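3.2 Tri et remise en ordre de la table

La deuxième partie du projet porte sur le rangement des contenants cylindriques dans la pièce à manger du logement témoin Casness. Le relevé initial a été fait en août par Eugénie Hamel, le protocole de tri rédigé par Aishwarya Venkataraman. Le mobilier n'a pas été déplacé entre les deux étapes.

Nous avons retenu comme état de départ une table où les contenants sont couchés. Cette position est la plus défavorable : un cylindre à plat roule dès qu'on touche la nappe et occupe plus de surface que debout. Les objets sont de nature différente (papier, verre, boîte cylindrique), ce qui impose d'adapter la prise. Un gobelet en papier se déforme sous une pression que le bocal supporte sans difficulté.

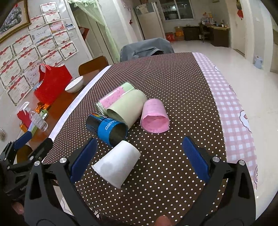 Fig. 9 – État de départ : gobelet blanc, boîtes, bocal à étiquette rose et gobelet rose couchés sur la nappe à pois.

La table est couverte de deux nappes, l'une brun foncé à petits pois blancs, l'autre vichy rose et blanc, qui retombe sur le côté droit. La limite entre les deux a servi de repère pour définir la zone de travail. La seconde table, en bois, où se trouvent le panier rouge, le bol blanc et le flacon pulvérisateur, est exclue de l'essai.

Le protocole prévoit l'ordre suivant :
1. redresser les gobelets, ouverture vers le haut ;
2. redresser les boîtes et le bocal ;
3. aligner l'ensemble à 800 mm du bord, côté chaise housée.

Le gobelet rose est traité à part. Son intérieur présente un aspect poudreux rose et il doit être relevé lentement, sans retournement. Les inscriptions manuscrites à l'extérieur sont peu marquées – nous ne les avons pas utilisées comme critère de tri.

La distance de 800 mm a été préférée aux 750 mm de la fiche Provham, établie pour une table sans nappe. L'écart reste à justifier par une mesure de glissement, prévue dans la partie 3.3.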